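Drucken | Per E-Mail versenden

Sonntag, 2. Januar 2022
Von Consuelo Cifuentes

Zwischenbericht Erzählarchiv Tranent

Liebe Sanne Stevens, liebe Kolleginnen und Kollegen bei Etmont,

eigentlich wollte ich den Bericht noch vor den Feiertagen fertig haben, aber dann kam am letzten Arbeitstag ein Karton mit Kassetten aus einem Nachlass bei uns an, und ich konnte es natürlich nicht lassen, erst mal reinzuhören. Also jetzt, mit Plätzchenresten neben der Tastatur: so steht es um unsere Wohnzimmergespräche!

Zuerst das Wichtigste. Wir haben 101 Gespräche aufgenommen, und beantragt waren 100. Das eine zusätzliche geht auf ein Ehepaar zurück, das sich partout nicht einig wurde, wie das mit der Schließung der Weberei war, und das wir am Ende getrennt befragt haben (die beiden Fassungen passen bis heute nicht zusammen, und ich finde das großartig). Die Gespräche dauern sehr unterschiedlich lang. Ein Herr war nach zwölf Minuten fertig und meinte, mehr gebe es über seine Lehrzeit nicht zu sagen. Eine ehemalige Lehrerin hat uns dreimal wiederkommen lassen, jedes Mal mit neuen Namen und neuen Straßen.

Beim Abschreiben hängen wir hinterher, das will ich gar nicht schönreden. Fertig sind bisher 3.116 Seiten Transkript, zweimal gegengelesen. Der Rest liegt als Rohfassung vor. Schwierig ist vor allem der Dialekt der älteren Jahrgänge, da muss bei manchen Wörtern wirklich jemand zurückrufen und fragen. Bei »Schnurrkasten« haben wir eine Woche gerätselt, bis uns die Tochter der Erzählerin aufgeklärt hat: ein altes Radio, das beim Warmwerden brummte.

Was sich sehr bewährt hat, ist die Entscheidung, zu den Leuten nach Hause zu gehen. Im Vereinsraum hatten wir am Anfang zwei Probegespräche, und beide klangen wie eine Behördenbefragung. Im Sessel reden die Leute anders, sie holen zwischendurch ein Album, schimpfen über den Nachbarn und kommen dann ganz von allein auf die Sache zurück. Für den Ton ist so ein Wohnzimmer auch dankbar, Polstermöbel und Teppich schlucken eine Menge Hall. Nur Wanduhren sind die Pest! Wir fragen inzwischen vorher, ob wir sie anhalten dürfen.

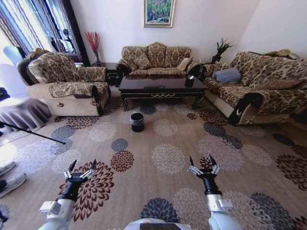

Was passiert mit den Aufnahmen, wenn jemand seine Einwilligung später zurückzieht?

Wir nehmen das Gespräch innerhalb von 14 Tagen aus dem Katalog, löschen Ton und Abschrift auch in der Sicherung und bestätigen das schriftlich. Bisher kam es zweimal vor, beide Male auf Wunsch der Kinder und mit Zustimmung der Erzähler.

Zum Katalog selbst: Die Datenbank läuft jetzt auf Zikus, nachdem wir mit der alten Tabellenlösung endgültig am Ende waren. Der Umzug hat mich Nerven gekostet, weil die Schlagworte beim Import durcheinandergerieten und plötzlich sämtliche Hochzeiten unter »Hochwasser« standen. Ist behoben. Suchen kann man nach Person, Ort, Jahrzehnt und Thema, eine Karte mit den alten Geschäften kommt noch dazu. Die Stadtbücherei stellt uns dafür einen Hörplatz in die Lesenische, Kopfhörer haben wir schon.

Nun zum Geld. Die Fahrtkosten liegen unter dem Ansatz, die Abschriften darüber, und in der Summe bleiben wir im bewilligten Rahmen. Bitten möchte ich Sie um eine Umwidmung: 1.000 Euro aus dem Posten »Reisen« würde ich gern für das Digitalisieren der Kassetten aus dem Nachlass Murakami verwenden. Das ist der eingangs erwähnte Karton. Herr Murakami hat in den Siebzigern Chorproben und Stadtratssitzungen mitgeschnitten, mit sehr viel Rauschen und herrlich schlecht gelaunten Zwischenrufen, und das Band wird ja nicht besser. Ein Angebot vom Tonstudio liegt bei.

Wie es weitergeht: Bis Ende Februar sollen die restlichen Rohfassungen gegengelesen sein. Danach kommt der Hörabend in der Bücherei, für den wir noch Ausschnitte suchen. Mein Favorit ist die Geschichte vom entlaufenen Zirkuspony in der Sparkasse, im Team gibt es aber auch eine Fraktion für den Brötchenstreik. Sanne, Sie hatten am Telefon gefragt, ob jemand von Etmont dabei sein kann. Unbedingt, sehr gern, und bringen Sie ruhig jemanden mit! Den Termin schicke ich, sobald die Bücherei ihn bestätigt hat.

Die Einzelabrechnung und die Liste der Gespräche mit Sperrvermerken finden Sie im Anhang. Falls bei der Umwidmung noch ein Formular fehlt, bitte einfach kurz anrufen, ich bin ab morgen wieder im Büro.

Herzliche Grüße
Consuelo Cifuentes

Kontakt | © 2022 Erzählarchiv Tranent | Nach oben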